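Tallutow two-finger gripper with wrist camera, evaluation thread
Forum: End effectors and grippers

shin_ms
May 25, 2024
We have had the Tallutow kit from Andmont for 14 days. Price as delivered was $2,000 with the wrist camera and mount. Mounting took under an hour. Wrist view with the fingers open:

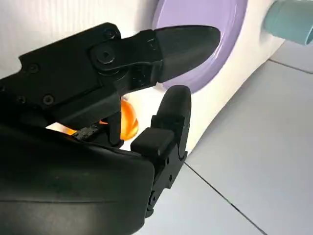 Grip force is adjustable in 11 steps and I have stayed on the lower ones. Repeatability is fine. My complaint is the camera position. The orange piece is well back between the fingers, toward their bases, and the black parts hide some of it. For fingertip work I would want the lens farther out.
Mal-soon Shin

caltier_user
Disagree on the camera. Move it out and you lose the upper finger pivot, and then you can't judge opening from the image. The Caltier mount does that and I took mine off.

yc_bench
I side with shin_ms. The palm housing takes up a large part of the lower left and gives you no information. Second view, same setup:

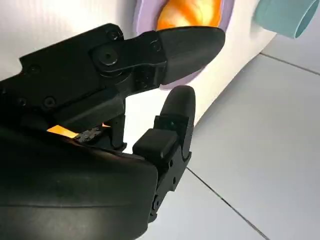

Wrist view, upper pad overlapping the lower part of the orange object.

With the pad in front of the target like that, you need a second camera or a different approach angle. Mogensen sells a side bracket for 700. I have not tried it.
Yi-an Choo

caltier_user
700 for a bracket is a third of the kit price. Change the approach angle first.

shin_ms
Already tried two angles. Coming in from higher helped at the pads and made no difference near the bases. Has anyone run the January firmware? The release notes mention finger speed and nothing else.

yc_bench
Running it. Closing is smoother at low speed. Recalibrate the open position after the update.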